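The floor, again

Posted by Korkor Adjei, Mar 10, 2020

I had plans for this morning. They involved toast and a library book. Then I walked down the passage without my slippers on and felt grit, and that was the end of the library book.

White floor tiles were my own idea. The previous people had brown carpet, which I now understand was a work of genius. You could have lost a whole digestive in it and carried on with your life. On shiny white you can find a single crumb from the far end of the house, and my eyesight isn't even good.

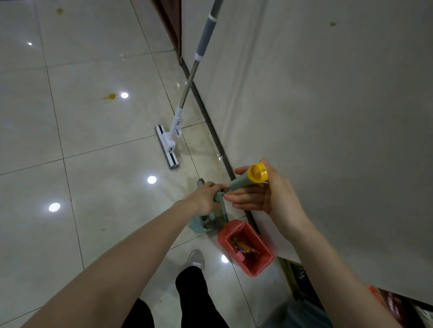
Teal brush, yellow cap, and my entire social life.

My sister Ohemaa says I should mop first and pick up the bits afterwards. She is wrong and has been wrong for eight years. Mop over crumbs and you get porridge in the grout. So the mop waits by the wall until the brush has been round, and the small red bin with all the odds and ends in it gets shifted last – mainly so I can put off deciding what any of them are for.

I gave up at six metres of passage and two cups of tea. The skirting boards can wait until September. Seidu came in from the garden shortly afterwards, in his boots, and asked if I'd had a nice quiet morning.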